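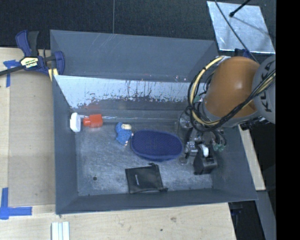
Last changed: May 7, 2019

Blog > Odds and ends > The grey bin

The grey bin is where things go when they have no proper place. It sits on the table and has done since we moved, and by now the inside is so scratched and scuffed that I no longer mind what gets dropped in it. There is a small round hole in the floor of it, so coins and screws go in a jar instead.

I meant to sort it last August and didn't. Margaux Royer, my sister-in-law, is coming to stay and will want the table, so it has to be done now.

The black drawstring pouch is the one thing I would buy again. It lies flat, takes no room and has held chargers, tent pegs and once a sandwich. It goes in the travel drawer.

The red bottle-shaped thing goes under the sink. I am not keeping two places for bottles any more.

The little bright blue knobbly thing stays. I know it isn't useful. It can live on the shelf by the window.

The big navy oval with the woven top takes up more space than anything else and I have moved it from room to room for 4 years. It can go in the hall cupboard until the end of summer, and if I haven't gone looking for it by then it goes to the charity shop.

Then there is the white one at the end, which I'll ask Margaux about. The bin itself is going out to the shed for plant pots.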